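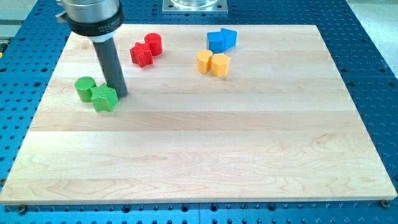
How to Set Up a Calm-Down Corner for Preschoolers

I've been teaching three- and four-year-olds for 15 years, and I've built a calm-down corner in every room I've had. The first one was a disaster! I put a beanbag under the window, hung up a poster of feelings faces and figured the children would know what to do. What they did was pile onto the beanbag, all of them at once, and fight over who got to be on top. So please learn from my mistakes (I have plenty to share) and take this a little slower than I did.

Step 1: Pick the spot

Walk around your room on your knees. I mean it! You want a place that feels tucked away when you're three feet tall but that you can still see into from wherever you usually stand. Stay away from the door, the sink and the block area. In my room now it's between the bookshelf and the wall, a space almost too small for me to sit in, and the children love it for exactly that.

If you teach at home, the end of a couch works. So does the space under a sturdy table with a sheet over three sides.

Step 2: Make it soft and a little boring

One cushion, one small rug, one blanket if your licensing rules allow it. Keep the colors quiet. My co-teacher, Anayeli Solís, took down every single thing I'd taped to the wall over there and put back one photo of a lake. I sulked for a day and then I had to admit she was right.

Go easy on the lighting too. If there's a bright tube right over the spot, see if you can leave that one off. A little push-button lamp is plenty.

Step 3: Choose a few things for the basket

Start with three or four items and no more. Here's what's in ours at the moment:

A stuffed rabbit with long ears
A squeeze ball
A sealed bottle of water, glitter and clear glue
A board book about breathing
A small mirror, the unbreakable kind

For the glitter bottle, use a smooth plastic bottle, fill it most of the way with warm water, add a good squirt of clear glue and two spoonfuls of fine glitter, then shake it and see how long the glitter takes to settle. Too fast? More glue. Too slow? More warm water. When you're happy with it, glue the lid on and let it dry overnight before any child gets near it. I skipped the overnight part once. There is still glitter in that rug.

Swap one item every couple of weeks, but leave the favorite alone. We lost the rabbit for a whole afternoon last year and I don't want to live through that again.

Step 4: Introduce it when everybody is happy

This is the step I see skipped most often, and it matters more than the cushion or the basket. Don't wait for a meltdown. Bring it up at circle time, when they're fed and cheerful, and act it out yourself. I stomp my feet and say, "I'm so mad that my tower fell down!" and then I walk over, sit, hug the rabbit and take slow breaths while they giggle at me. Then everyone who wants a turn gets to pretend too. Some of them put on quite a show!

Do this every day for the first week. Short is fine.

Step 5: Teach one kind of breathing

Just one. We do "smell the soup, cool the soup" — breathe in through the nose over a pretend bowl, then blow gently. It's easy to do next to an upset child without saying a word.

Step 6: Keep it separate from getting in trouble

Never send a child there as a punishment. I'll say, "Would you like the cozy corner, or would you like to sit with me?" and either answer is okay. If they say no to both, I stay close and wait. Some children need to be loud for a bit first.

When they come back, skip the lecture. A quick "I'm glad you're back, we're making muffins" does the job, and if something needs fixing with a friend, we do that later.

A few problems you might run into

Two children want it at the same time. We have a second cushion in the book area for this. Often they decide to sit together, and if it's quiet, I let them.

One child is in there all day. Watch for a few days before you step in. A new child may simply find the room too noisy. Try inviting them to do one little job with you, like handing out napkins, and talk to the family about what home is like at the end of the day.

It turns into a wrestling spot. Close it for the morning, then act it all out again at circle. I usually have to do this after every long break.

If you try the soup breathing at home, use a real bowl the first time. They think it's hilarious.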